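Folding a dark long-sleeved top on a padded surface
Posted 24/01/2026 by Cristóbal Godoy in Laundry and Linen

This page covers the flat fold used for plain tops at Dedora. It needs a surface at least 80 cm deep, covered with a pale fitted sheet. The pale sheet makes the edges of dark cloth easy to find and shows up lint before it is folded in.

Preparing the surface

Pull the sheet tight from the far side first, then from the two ends. Small wrinkles are acceptable. Ridges are not, as they print through to thin cotton. Move phones, pens, bottles and spare batteries to one side so that the middle stays free.
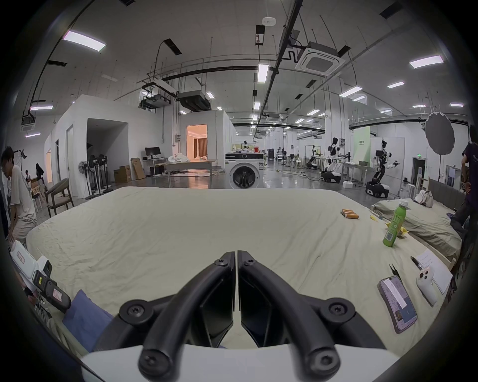
A bed is lower than a table and means more bending. For a batch of more than 25 items, use a table and stretch a cover over it. The cover should hang past the near edge by 6 cm or more, otherwise it creeps forward as garments are dragged across it.
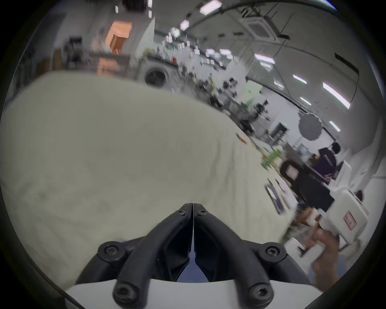 Pale cover stretched over the work surface, tabletop beyond.

Laying out

1. Lay the garment down along the near edge, dark side up if it has a contrast lining.
2. Find the two upper corners by running a hold along the top edge in both directions.
3. Draw the corners apart until the top edge is straight. Leave the lower part alone at this stage.
4. Free any bunched sleeve by lifting it clear of the body and setting it down again. Pulling it sideways only moves the folds elsewhere.
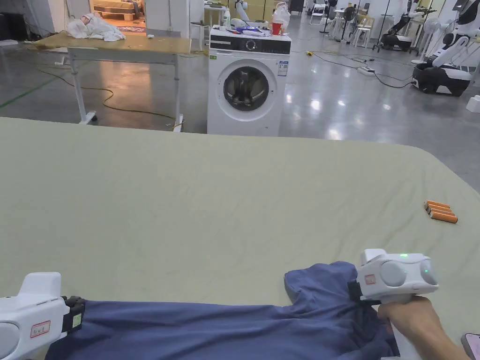 Top edge fairly straight, cloth still gathered on the right.

Lifting and folding

5. Lift both upper corners together and hold the garment clear of the sheet. Give it 2 short shakes.
6. Lower it away from you, bottom edge first, keeping the top edge taut.
7. Fold each side to the centre line with the sleeve laid back on itself.
8. Bring the bottom edge up to the top edge and press flat with the forearm.

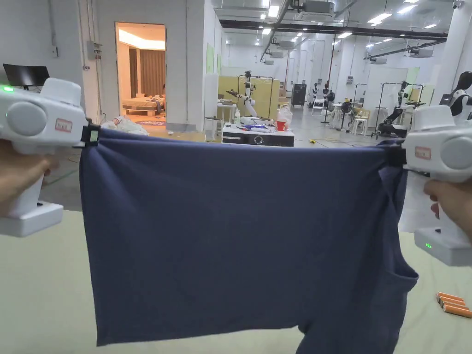 Tension in step 5 should be light. Heavy jersey, such as the Nasosance type, will stretch at the corners if it is held for long. The top edge wants to be straight and taut, with the folds below it soft and vertical, as on the navy garment. The loose flap hanging at its lower right is the part to watch: set it down flat before the rest, or it ends up under the body – and the fold has to be opened again.

Stack finished items with the folded edge facing out. Fleece and anything with a hood use a different fold, covered under Vumham method.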